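How a Switch Controls Electricity

Science pages for ages 9 to 12
Written by Siwan Hughes. Checked by Sarla Khurana.

Electricity needs a path. The path must start at a power source, such as a battery, pass through the thing being powered, and return to the source. A complete path is called a circuit. If there is a gap anywhere in the path, the current stops everywhere in the path at the same time.

A switch is a part that makes a gap and closes it again.

Open and closed

These two words cause confusion. A door that is open lets people through. A switch that is open does not let current through. "Open" means the metal parts inside are apart. "Closed" means they are touching. When a lamp is on, its switch is closed.

The metal parts that touch are called contacts. Many contacts are coated with silver, which carries current very well. Air carries current very badly, so even a small gap of air is enough to turn off a flashlight.

Types of switch

A toggle switch has a lever. It stays where you put it. Many light switches work in a similar way, with a spring inside that snaps the contacts from one position to the other. The snap matters. When contacts move apart slowly, a spark can jump between them and wear away the metal.

A push button moves in and out. A doorbell has a push button that is normally open. The contacts touch only while your finger is pressing, and a spring moves them apart when you let go. Other buttons are normally closed. Pressing one of these breaks the circuit.

A latching button stays in after it is pressed. It must be twisted, pulled or pressed a second time before it comes back out. Emergency stop buttons are made this way. They use normally closed contacts, so that a loose or broken wire has the same effect as pressing the button — the machine stops.
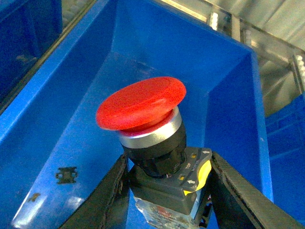
A reed switch has no button at all. It has 2 thin metal strips sealed in a glass tube. When a magnet comes near, the strips bend and touch. Some burglar alarms have a reed switch on the window frame and a magnet on the window.

Make a paper clip switch

You will need:
1 battery (AA)
1 small bulb in a holder, rated 1.5 volts
3 wires with clips
2 brass paper fasteners
1 metal paper clip, without a plastic coating
1 piece of thick cardboard

Push both fasteners through the cardboard, closer together than the length of the clip. Hook the paper clip under one fastener before you flatten the legs. The legs must not touch each other on the back.

Connect one wire from the battery to the first fastener. Connect the second wire from the other fastener to the bulb. Connect the third wire from the bulb back to the battery. Swing the paper clip until it touches both fasteners. The bulb should light.

Never connect the two ends of a battery with a wire alone. The wire and the battery can become hot enough to burn you. Never use a wall outlet for any experiment.

Words to know

Circuit: a complete path for electric current.
Contact: a metal part in a switch that touches another metal part.
Latching: staying in position until released.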